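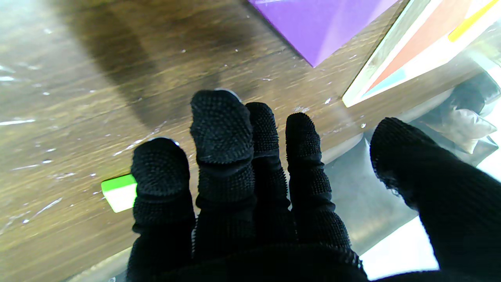

2023-08-29

Table clearing again, all morning. The question on the sheet is still whether the Drerik hand can put away a tabletop of flat and boxy things without a person stepping in. My answer for today is partly.

Log stands at 1,545 grasp attempts since January, 503 of them on flat stock. Flat stock is the problem. Blocks and small boxes I have stopped worrying about. A thin board lying flush on wood gives the fingers nothing to get under, and the planner still wants to come straight down on it. Sliding the part to the table edge first is what a person does. Kamholm's release notes say the new planner does this too. I have yet to see it choose that on its own.

Clear plastic is the other one. Depth readings go through the lid and land on whatever is inside, so the hand closes late. Bags are worse than boxes. Raised the approach height and lowered the speed, which costs time and fixes half of it.
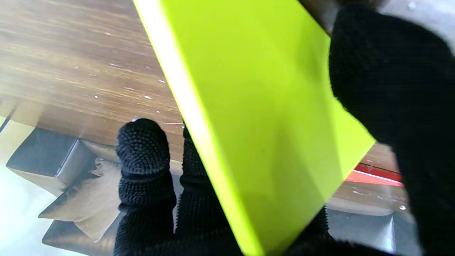 Notes and grip log: Imelda Sarmiento

Yellow-green board held between the fingers, tilted, broad face out. The nubbed knit sleeves are the best change we have made to the contact surface. Bare fingertips needed more force on smooth faces, and I did not like the motor temperatures. The sleeves do fray – add a check to the weekly list.

Shop floor: Majimbun wants kitting by winter, 6 part types, fixed bench, fixed light. I would sign off on that sooner than on a kitchen. A home table changes every hour and has glare on it after lunch.

Tomorrow: rerun flat stock with the edge slide forced on. Ask Nakex for the price on spare sleeves. Recalibrate thumb before anything else.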